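Snack Packaging and the Shared Pantry: What a Small Kitchen Throws Away
Project report, Introduction to Packaging and Materials
Laltia Hall kitchen group

1. Background

Laltia Hall has one kitchen for two floors. Most of the food kept there is dry and comes in flexible plastic packets: instant noodles, soup bases, crackers, dried fruit, candy. Residents had complained that the shared shelf was hard to use. Packets slid off each other, opened ones got lost behind full ones, and people bought things that were already there.

Our project had two parts. In the first we sorted the packets by shape and by how they close. In the second we tried out three ways of storing them and picked one for the kitchen. We did not look at nutrition or price.

2. Collecting the packets

We put a box outside the kitchen in March and asked residents to leave packets in it, full or empty. We also bought a few items at Kang, the grocery store across from the hall, so that we would have unopened ones to compare. We received 100 packets in total. Eight could not be used (torn along the side or too greasy to handle), and those were thrown out before sorting.

3. Sorting

Sorting was done on a white board laid on a table, a few packets at a time. The plain background made it easier to see the seals and the outline of each packet. For every one we wrote down the general shape, the type of seal, whether the printing could be read from the front when the packet lay flat, and whether it could stand up without support.

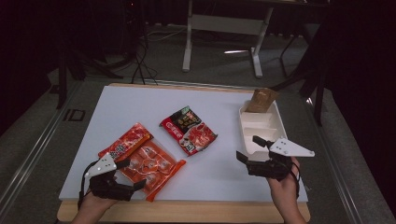 Figure 1. Three packets on the sorting board. The large orange one, partly covered, has a crimped seal.

We ended up with the following groups.

Group A, long and narrow. These fit almost anywhere but roll or slide when they are placed on top of something else.

Group B, large and flat. Mostly multipacks with separately wrapped pieces inside. They take up the most shelf area, and smaller things end up piled on them.

Group C, small rectangular bags. Seasonings, soup bases and single-serving snacks. They are the easiest to lose.

Several packets could have gone in either A or C. We settled these by measuring: if the long side was more than twice the short side, it went in A. We made this rule partway through and had to go back and redo the first part of the list.

Color was not a useful way to sort. Red is very common on this kind of packaging, and a pile of red packets looks like one thing from a few steps away. Residents who cannot read Chinese also told us they depend on the food picture on the front, so whatever storage we chose had to leave the front showing.

4. Opened packets

Opened packets were the main source of complaints. When they are laid flat, the contents can come out, and when they are folded over, the name or the picture is often hidden. We tested standing them upright with something pressing on both sides.
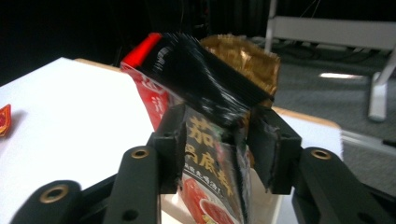
Figure 2. Packet held upright from both sides, with the top open and the gold foil lining sticking up.

Support from two sides was enough for most of Group C. The packets leaned a little, but the large print on the front could still be read. Packets with a foil lining kept a fold better than plain plastic ones, which opened up again within a few minutes. Group B did not work upright at all once part of the contents had been taken out.

5. Storage options

Option 1 was a deep bin. It was cheap and held everything, but it had the same problem as the shelf. Residents dug through it.

Option 2 was a row of clips on a rail, sold by Beltar. The clips closed opened packets well. Full packets in Group B were too heavy and pulled the clips down.

Option 3 was a shallow tray with upright dividers, the Sundow file tray from the office supply aisle. Group C stood between the dividers with the fronts facing out, and Group A could be laid along one side. Group B had to go on the shelf underneath.

We chose Option 3 and added a few of the Beltar clips for opened packets.

6. Results and problems

The tray was in use for the last part of the term. Residents said it was easier to find soup bases and seasonings. Group B is still stacked flat, and small packets still get left on top of it. The dividers are also a little too far apart for the thinnest packets, which fall forward unless the row is full.

If we did the project again, we would decide the size rule before sorting and keep a record of which packets were opened when we received them. We only started doing that on the second Thursday, so our list of opened packets is not complete.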